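Week 6: Colour is never alone
Interior Colour and Light, first-year studio
Notes by Yolotzin Camacho

We left off in February with the three words you'll use for the rest of your working life: hue, value and chroma. Keep them handy. Today is my favourite class of the year, on why a paint chip lies to you the minute you carry it out of the shop!

Start with value. Most people choose a colour by its name or its hue, but the eye reads light and dark first. Squint at any room and the hues drop away. What's left is the value plan, and if that is muddled no clever green will save it.

Next, neighbours. A grey beside orange leans blue. Put the very same grey beside blue and it warms up. This is simultaneous contrast, and it's strongest when the two areas touch and are close in value. Pale neutrals are the worst offenders (or the most fun, depending on how you look at it), as there is so little chroma in them that a tiny push sends them pink, green or mauve.

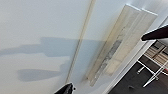
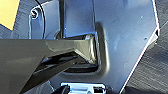 Fig. 6.1. Pale surfaces with a blue-grey cast. In the first, compare the creamier tones near the top edge.

Now light. A lamp's colour temperature is given in kelvin, and low numbers look warm, which trips everybody up at first. Candlelight sits near the 2,000 mark. Daylight runs far higher and shifts all day long. Two paints that match in the shop and part ways at home are called a metameric pair, and once you've found one you'll want to show it to everyone you know.

Finish matters too. Matte scatters light and keeps a colour steady as you walk past. Gloss throws back whatever is opposite, so a shiny white wall facing a red brick fence will be partly red by mid-afternoon.

Studio exercise
Paint 32 swatches of off-white, each nudged a little toward a different hue. Label the backs only. View them by a north window, then under a warm lamp, and sort them from coolest to warmest both times. Write down every swatch that changed places.

Reading: the Guerra handout on greys, first half. Bring your swatches, a soft pencil and something beige from home.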